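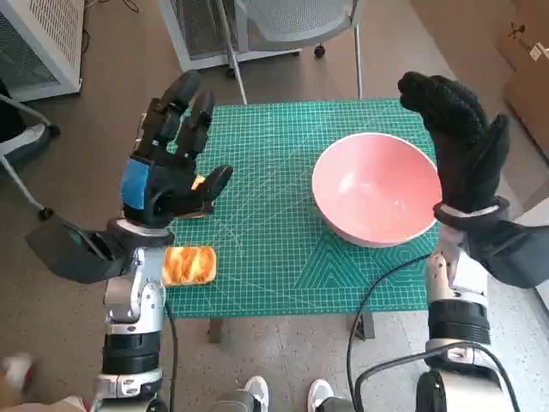 Looking after a cutting mat

A self-healing mat will last for years if you keep it flat, cool and clean. Most of the ones I see thrown out were warped by heat, and a warped mat is very hard to put right.

Storing it

Keep it lying down if you can. Under a bed or on top of a wardrobe is fine. If it has to stand up, put a sheet of stiff board behind it and keep it upright, not leaning. Never roll it. Keep it away from radiators, sunny windowsills and the back seat of the car.

Don't iron on it, and don't put a mug of tea down on it either. A hot mug can leave a raised ring, and the ruler will rock on that spot ever after.

Cleaning

Twice a year is enough for most people. I do mine in January and again in summer.

Run a bath or a large tray of cool water with a small squirt of washing-up liquid. Lay the mat in flat and leave it for 15 minutes. Go over it gently with a soft nail brush, rinse, and pat dry with a towel. Leave it flat overnight before you cut on it.

For fluff stuck in the cuts, use a pencil rubber or a lint roller. Felt is the worst for this - a white rubber gets most of it out.

Cutting

Change the blade sooner than you think you need to. A blunt one makes you press harder, and deep cuts don't close up well. Move your work about so you aren't always cutting along the same line, and turn the mat round every few weeks.

Check the grid against a steel ruler before you trust it. Dorian Collet lent me an old mat that was 11 mm out from one side to the other, and I had cut a full set of cushion backs before I noticed.

When it's worn out

Trim off the bad part with a sharp knife and a metal rule. The offcuts are handy under a sewing machine foot pedal to stop it sliding, or for punching holes in leather.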